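ロボットの手は、なにをつかむ? ピコスゲート工場のしごと

みんなは朝、くつ下をはくとき、指にどれくらい力を入れるか考えるかな? たぶん考えないよね。手がかってに「これくらい!」ときめてくれる。ところがロボットの手は、そこから勉強しないといけないんだ。今回は、ナムロウという町にあるピコスゲート工場をたずねて、ロボットといっしょにはたらく人たちに話を聞いてきたよ。

なにをつくっている工場?

ピコスゲートでは、学校や図書館でつかう棚(たな)や本立ての部品をつくっている。板のような長いもの、かどのまるいもの、小さな留め具。色も形もいろいろで、それをお客さんごとに箱につめて送りだすんだ。棚が1つとどくまでに、部品はなんども人の手から手へわたっていく。

前は、そのほとんどを人がもちあげて運んでいた。箱につめる係のスエドさんは、1日に部品を400回もちあげる日もあったんだって。400回だよ! 1つ1つはそんなに重くなくても、夕方になるとかたがパンパン。「家に帰って、なべのふたをあけるのもいやだった」とわらっていた。

そこで、工場にロボットアームが2台やってきた。名前は「ヴィルキエル」と「ボシュコヴィッチ」。はたらく人たちが投票でつけた名前で、ボシュコヴィッチのほうは、すごくいいにくい。みんなは「ボシュ」とよんでいるよ。

ロボットの手のひみつ

ロボットの手の先についている、ものをはさむところを「グリッパー」という。人の指は5本だけど、ボシュたちのグリッパーの指は2本だけ。たった2本? と思うよね。でも、ためしに親指と人さし指だけでえんぴつをもってみて。けっこうもてるでしょう!

指の内がわには「パッド」という部分があって、ここが部品にふれる。つかむときのじゅんばんは、こんなふう。

まず、指をひらいて部品に近づく。
つぎに、部品が2本の指のまんなかにくるように、手のむきをあわせる。
それから、ゆっくり指をとじる。
さいごに、もちあげて運ぶ。

いちばんむずかしいのは、じつは2番目の「むきをあわせる」なんだ。ななめになっている部品に、まっすぐ手をのばしてもうまくはさめない。キミも、ななめにたおれた本を本棚からぬくとき、手首をくるっとまわしているはず。あの「くるっ」を、ロボットには数字でおしえるんだよ。

れんしゅうは、コンピューターの中で

おしえる係は、プログラマーのヴァルボナさん。ヴァルボナさんは、いきなり本物のロボットをうごかしたりはしない。先にコンピューターの中に、ゲームのような世界をつくって、そこでれんしゅうさせるんだ。これを「シミュレーション」というよ。

コンピューターの中なら、部品をおとしてもこわれないし、だれの足にもぶつからない。新しい部品が入るたびに、ヴァルボナさんは300回のれんしゅうをさせる。はじめのころは、からぶりばっかり! 部品のかどに指をぶつけたり、なにもないところをぎゅっとはさんだり。失敗したら数字をすこしかえて、またやりなおし。このくりかえしが楽しくてたまらないそうだ。

「画面の中で指がぴたっとあうと、ひとりで拍手しちゃうの」

その気もち、ちょっとわかるなあ。

人のしごとは、どうかわった?

ロボットがきて、スエドさんのしごとはなくなったのかな? ここが、いちばん聞きたかったところ。

スエドさんは、いまもピコスゲートではたらいている。もちあげるしごとがへって、そのかわりに、できあがった部品をしらべるしごとがふえた。きずはないか、色にむらはないか。ロボットが運ぶ横で、自分の目と指先でたしかめるんだ。20年つづけてきた人の指は、目に見えないくらいのざらざらにも気がつく。すごい!

でも、いいことばかりではなかったよ。倉庫係のスピロスさんは、さいしょ、ロボットがくるのに反対だった。「おれのしごとをとられると思ったし、だれもちゃんと説明してくれなかった」という。はたらく人たちは会社と話しあって、やり方をかえるときは先にみんなの意見を聞くこと、新しいしごとの勉強は、はたらく時間の中でやることをきめた。スピロスさんはいま、ロボットを点検するための勉強中。テストがむずかしくて、休み時間にもノートをひらいている。

それから、前より話す時間がへったのがさびしい、という声もあった。むかいあって箱づめをしていたころは、1日中おしゃべりができたからね。いまは昼ごはんの時間を、みんなでそろえてとるようにしているそうだ。

ロボットがとまる日もある

ロボットは、部品のおき方がいつもとちがうと、とまってしまうことがある。そんなときは赤いランプがついて、人がようすを見にいく。まちがって動いたらあぶないから、きめられた手順でかならず電源を切ってから近づくよ。ボシュは月曜日によくとまるらしい。理由はまだわかっていなくて、ヴァルボナさんがしらべているところ。

長い部品に手のむきをあわせる、れんしゅう中の画面も見せてもらったよ。緑色の部品が、ひらいた2本の指のあいだに入っている。 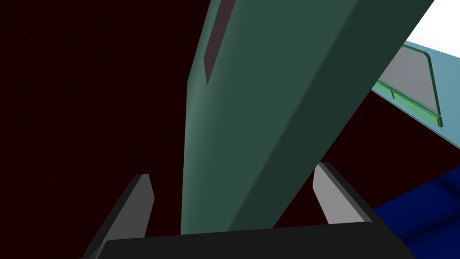 やってみよう! 2本指チャレンジ

じゅんびするもの:けしゴム、ものさし、まるめたティッシュ、スプーン

1 親指と人さし指だけをつかって、1つずつつまんで、となりの机まで運ぶ。
2 こんどは、手首をまげないで同じことをやってみる。
3 どれがいちばん運びにくかったか、ノートにかく。
4 友だちとくみになって、1人は目をとじる。もう1人が「右」「もうすこし下」「とじて」と、ことばだけでおしえる。

4番は、ヴァルボナさんのしごとにそっくりだよ。どんなことばだとつたわりやすいか、いろいろためしてみてね。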